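4. Setting up the Nonitz night recorder outdoors

By now you should have a charged battery, a formatted memory card and a recorder that has told you its name in a synthetic voice. If it has not told you its name, go back to section 3. If it will not stop telling you its name, also go back to section 3.

This section covers picking a spot, mounting the recorder, running the cable to the external microphone, and leaving the thing alone until morning. Most people find the last part hardest.

4.1 Choosing a spot

Migrating thrushes and sandpipers call as they pass over in the dark, and the Nonitz listens straight up. It will also listen to your heat pump, your neighbor's heat pump, and any cricket that has chosen the mounting post as its home.

1. Stand where you plan to put the recorder at 10 in the evening and keep quiet for a few minutes. Whatever you can hear, the recorder can hear better.
2. Look up. You want open sky, with no branches or gutters overhead.
3. Keep away from running water. A garden fountain sounds charming to you and like a continuous flock of nothing to the detection software.

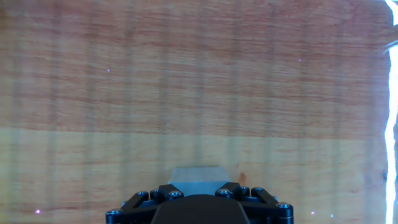

4. If the only quiet spot is on a flat roof, check that you can reach it safely in daylight, carrying something. Jocelyn Pascual, who tested our early units through a long May, put hers on top of a chicken coop. She got excellent owls and a great deal of chicken.

Note: Streetlights do not bother the microphone. They do attract moths, which attract bats, which the recorder will file under "Unknown, high." You may end up with 1,000 of these clips. You may delete them in one go from the Review menu.

4.2 Mounting the recorder

1. Slide the bracket onto the post or rail with the arrow pointing up. The arrow is small and gray on gray. We have spoken to the people responsible.
2. Tighten the two thumbscrews by hand. Do not use pliers.
3. Hang the recorder on the bracket until it clicks.
4. Give it a gentle tug. If it comes off, it did not click, whatever you thought you heard.
5. Fit the rain hood with the vents facing down.

Caution: Do not mount the recorder on a bird feeder pole. Woodpeckers will treat it as part of the meal, and the warranty takes a narrow view of woodpeckers.

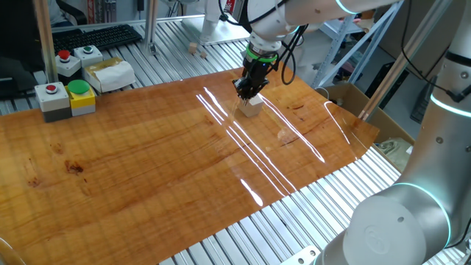 4.3 Connecting the Dedora microphone

The recorder has a microphone of its own, good enough for owls and people arguing about owls. For high, thin calls — warblers and the smaller sparrows — use the Dedora external microphone, sold separately, and its three-yard cable.

1. Switch the recorder off.
2. Remove the rubber plug marked MIC. Put it in your pocket. This is the last you will see of it; spares are in the accessory bag.
3. Push in the cable and turn the collar clockwise until it stops.
4. Set the microphone upright in its dish, foam cover on.
5. Switch the recorder on. The display should read EXT. If it reads INT, the collar is not fully turned.
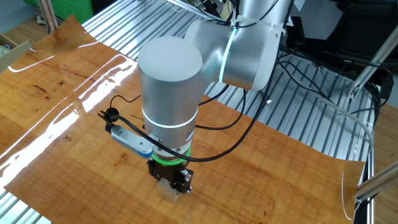 A loose microphone cable is the most common cause of false detections. In a light breeze it taps against the post, and the software, which is an optimist, reports the tapping as a yellow rail. Oleksandra Hrytsenko in our support office has been sent so many of these rails that she can tell the kind of post from the sound. Fasten the cable at the top, again halfway down, and once more just before the plug. A plain zip tie does it, pulled snug the way the white one is around the black cables by the robot arm's elbow in the photo. Trim the tail, or you will have traded one tapping noise for another.

4.4 The first night

1. Choose Schedule, then Dusk to Dawn.
2. Set gain to Medium. Gain 9 exists for people in deserts.
3. Press Arm. The display goes dark after a short delay.
4. Go indoors.

Note: Every press of a button wakes the display and adds a beep to the recording. If you check the recorder six times before bed, you will have six beeps to listen to over breakfast, along with your own footsteps and anything you said about the instructions.

In the morning, press Stop before you remove the memory card. Section 5 explains how to sort the clips.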